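Setting up a bin-picking cell so the numbers mean something

Most published pick rates are hard to trust, and I include several of my own. A rate is only as good as the rules the cell was run under, and those rules usually live in somebody's head. This guide covers the ones we write down before a run starts. It assumes a single arm over a single bin and a crew of one or two people.

I'm not going to claim that following it makes your cell safe or your results repeatable. A procedure on paper does neither. You still need a risk assessment for your own installation, done by someone with the authority to say no.

Before you start

You'll need the robot manual, the gripper manual, a torque wrench, a roll of tape, a notebook and the object list. If you don't have an object list, stop and write one. "Assorted household items" doesn't count. Ours is called the Flevar set and gives each object a name, a weight and a photo on a plain background.

Step 1. Fix the bin

Clamp the bin to the table at two corners at least. Push on it by hand, hard, from the side the arm will push from. If it moves, the clamps are wrong or the table is.

People skip this because the bin is heavy. Weight is a poor substitute for a clamp. In one series at Kellodow we logged 1,721 attempts before anyone measured the bin position again, and it had crept 4 millimeters. We threw out the lot, and I still hear that we were being fussy.

Mark the corners with tape as well. The clamps hold the bin, and the tape tells you when they've stopped holding it.

Step 2. Dress the cables

Drive the wrist slowly through its full working range with the gripper open, then closed. Watch the cable bundle the whole way. It should never pull tight, and no loop should be able to catch a bin wall.

Loose ends and connectors near the fingers deserve the most suspicion. Tie back what you can. What you can't tie back goes in the log with its location, so that when a pick fails for no clear reason you have somewhere to look. I've read too many failure reports that blame the grasp planner when nobody had checked the wiring.

Step 3. Load the bin

Pick objects that disagree with each other. A bin full of small boxes will flatter any gripper ever built. You want something that rolls, something with bristles or another awkward surface, something upright that tips over, and something close to a wall.

Our usual load is five objects. The brush goes in at a diagonal with its handle toward the gripper, and the orange block sits near the back wall, where there's less room for the fingers. The clear ball stays up front by the small hole in the plate. The green cup-shaped piece stands on its star base to the left.
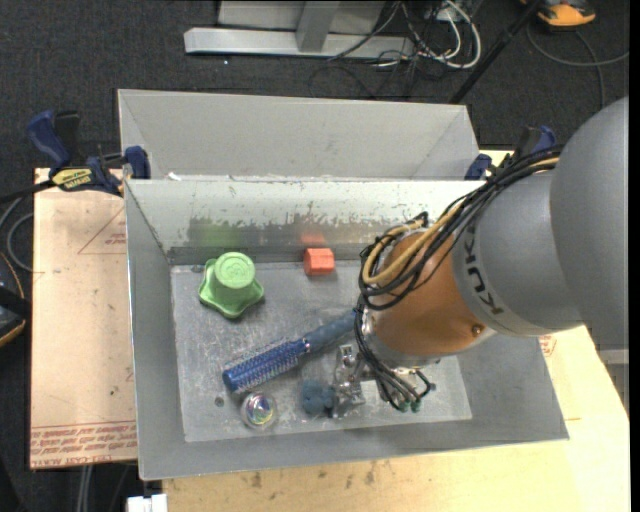
Step 4. Set the speed and force limits

Start at the reduced speed your manual gives for manual mode. Do the first 14 picks there, with a hand on the enabling device, and don't raise anything until you've gone through all of them.

Set the force limit from the weakest object on the list. Vendors like to quote a grip force as if more were better. A ball squeezed too hard shoots out sideways, and your software may well record the empty fingers as a perception error.

Collaborative mode isn't a free pass either. The arm may be rated for contact with people, but the rating says nothing about the metal fingers you bolted to it or the object they're holding. Assess the whole application.

Step 5. Decide what counts as a pick

Write the definition before the first run and have everyone sign it. Ours, which we borrowed from the Talukder cell and then made stricter:

The object leaves the bin floor.
It clears the wall without touching it.
It's held for the full transfer.
It's released in the target area.

A nudge that leads to a later grasp is two attempts. A human hand in the bin ends the run. Resetting an object "just this once" also ends the run, and this is the rule you'll get the most argument about.

Step 6. Log everything, including the dull parts

Each entry gets the object, the outcome, the speed setting, the gripper finger set and the name of the operator. Note every stop and who cleared it. The last Ollov series ran to 157 entries, and the most useful column turned out to be the one for stops, which two of us had wanted to drop.

Step 7. Shut down

Park the arm away from the bin, open the gripper, remove power and lock it out before you reach in. Check the clamps and tape again and write down what you find, even if it's the same as this morning.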